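Drosoven to Add Evening Bus Service

5 May 2019

Drosoven will run buses later into the evening under a new contract approved by the town council, with the first late departures planned before the end of May.

The agreement with Skusari, the company that already operates the daytime routes, covers 7 lines. The last bus from the railroad station now leaves shortly after the shops close, and people who work evening shifts have asked for years for something later.

A petition for the change collected 996 signatures over the winter. The council said most of the comments came from hospital staff and from families on the north side, where parking near the station is limited.

Monthly passes will stay at their current price. Single tickets bought on board will cost slightly more after dark, and drivers will accept exact change only.

The town will also put up 200 new timetable panels, starting with the stops along Tada Street. Shelters on the hill road are to be repaired over the summer. The council will review passenger numbers in the fall before deciding whether to keep the late buses through the winter.

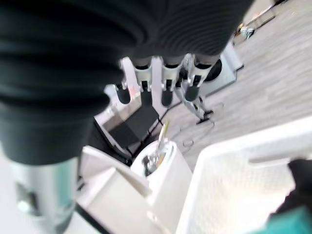

A robotic hand with black fingertips.

Timetables are available at the station ticket window and at the Vukadinović newsstand on the main square.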